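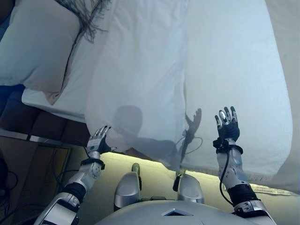
La sábana de arriba siempre me queda torcida

Publicado por marisol_hilos el 01/07/2025 en Casa y ropa de cama

Hola a todos. En febrero cambiamos el colchón por uno más alto, un Graltodberg, y desde entonces hacer la cama se me ha vuelto una pelea. La bajera va bien, con sus gomas y ya está, pero la encimera no hay manera: la sacudo, la dejo caer y me queda un palmo colgando por la derecha y casi nada por la izquierda. Doy la vuelta a la cama, tiro de un lado, vuelvo, tiro del otro, y al final tengo más arrugas que al empezar. La sábana es blanca lisa, de la marca Pilier, y me costó 389 pesos, así que me gustaría aprovecharla antes de comprar otra. ¿Hay algún truco para extenderla bien una persona sola? La cama está pegada a la pared por la cabecera. ¡Mil gracias de antemano!

tejedora_del_sur

¡Ay, cómo te entiendo! Yo trabajé muchos años en un hotelito, el Fusside, y ahí aprendí a hacerlo desde los pies de la cama. Antes de nada, dobla la sábana por la mitad a lo largo y marca el centro con los dedos en el dobladillo (también puedes dar una puntadita de hilo, que en una blanca ni se nota). Te pones a los pies, la agarras con las manos bien separadas, la levantas por encima de la cabeza y la bajas despacio, para que entre aire debajo y se infle. Mientras flota la puedes mover un poco a un lado o al otro, y ese es el momento de centrarla – una vez que se posa ya cuesta más. Luego metes primero los pies, haces las esquinas y dejas los costados para el final. Y aparta las almohadas antes, que siempre se engancha la tela con alguna.

Si la secas en cuerda, dale un buen sacudón antes de doblarla y te ahorras media plancha.

rulo77

Mide la sábana. Colchón alto = sábana más ancha. La mía se quedó corta y no había truco que valiera.

pan_y_canela

Rulo tiene su parte de razón, aunque si te sobra un palmo por un lado yo diría que tela hay, repartida mal. En casa teníamos una de la tienda Simões que venía cortada un poco al bies, y esa no quedaba derecha ni entre dos personas. Para comprobarlo, dóblala en cuatro sobre la mesa y mira si coinciden las puntas – si no coinciden, la culpa no es tuya, corazón. Y si coinciden, prueba lo de la puntadita, que yo lo hago con hilo celeste y me va de maravilla.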